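27 November 2021

Slow Saturday, and I needed one. Slept till I couldn't stand it any more, had toast, then decided this was the day I'd sort out what goes on the white table. Banafsheh has been after me since February about how bare it looks (she's right, but I wasn't going to tell her that on the phone).

The basket

I do love the orange one. It's such a loud color against all that white, and the weave is really neat, with that thick braided rim going all the way round. Lok-yiu thinks I should have held out for the big one from Bollar, but that was 800 more and I'd only fill it with mail!

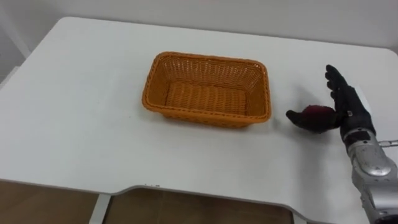
The floor and the walls

Still happy with the herringbone. I went back and forth between Mulero and Riviere for 2 weeks over the wood, and light was the right choice. The wall is another story. It's so plain back there, white on white with the dark baseboard along the bottom, and I keep thinking a shelf, or a big print, or maybe nothing. The little red ribbon on the table leg can stay, it cheers me up. 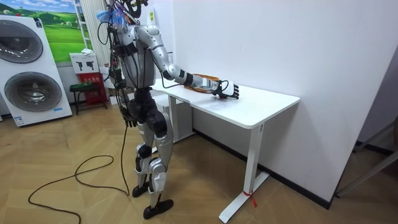
The little red thing

I like a bit of dark red on a white top, even something that small, and it goes so nicely with the orange. Banafsheh would want seven of them in a row, but I think one has more charm. Might try it nearer the wall tomorrow and see if I still like it.
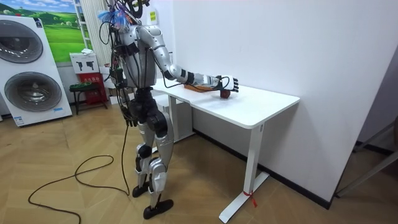 Supper

Soup again, and the good bread. Lok-yiu called from Zorkville and we talked until my ear got hot. Bed early, I hope.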